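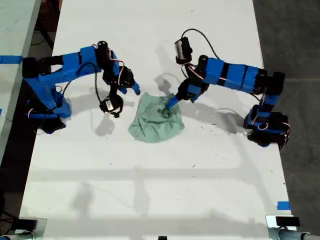

Dresora is a word list of fabric and laundry terms in Portuguese, Spanish and English, collected for people who translate care labels and sewing patterns. Each row holds one term, its part of speech and a short usage note. Color words are kept apart from cloth words, so a light green cloth gets two entries, and "crumpled" sits in the condition file with "creased" and "wrinkled".

Contents
terms.csv has 4000 rows in UTF-8, separated by semicolons.
condition.csv has 100 rows.
sources.txt lists the pattern books and glossaries used.

Known problems
Regional Spanish is uneven. Most notes come from Dardo Domínguez and lean toward River Plate usage. Knit terms are thin before version 3.

Changes
Version 3 merges the duplicate rows Afroza Abeysekara reported in August and fixes the accents in the Portuguese column.

Maintainer: Nayara Macedo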